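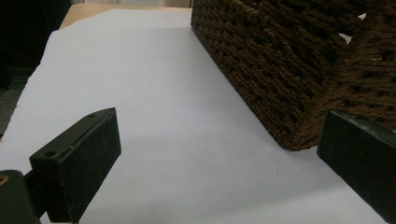 Replacement house in heritage street, must the basement stay under the footprint?

Posted by Dostau, 14th October

We want to replace our old house (195 square metres, two storeys) with a new one of 278 square metres, part of it in a basement. The street is in a heritage conservation area, but our house is marked as neutral, so demolition is possible. The designer drew the basement seven metres past the back wall, under the garden. At the first meeting the council planner was not happy with this and spoke about tree roots and soil depth. Do we have to pull the basement back, or is it worth to argue? English is my second language, so please excuse if I use some wrong terms.

Ghanem
Depends on your council. Ours said no to everything.

Steneo
I had almost the same case. Please read the development control plan for your area first, the part about excavation. In ours a basement could go past the house only if enough deep soil remained in the rear yard, and the neighbour's tree was counted also. We paid for an arborist report before we lodged, and we moved the laundry and the storage room so that the basement became shorter by two metres. After this the planner accepted it. You should also ask for the colour and height of the front fence early, it was the longest discussion for us.

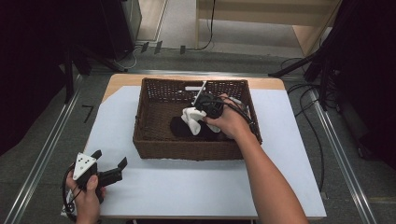
Dark wicker basket with a black cloth and a white cloth inside.

One more thing, get the dilapidation report for both neighbours before any digging. Our engineer asked for it in June and we had to wait 20 days for access on one side.

Grelov
I agree with Steneo on the arborist. But I would not make the basement smaller before you have the planner's comments in writing. What is said in a first meeting is not binding, and our second planner had a different opinion from the first.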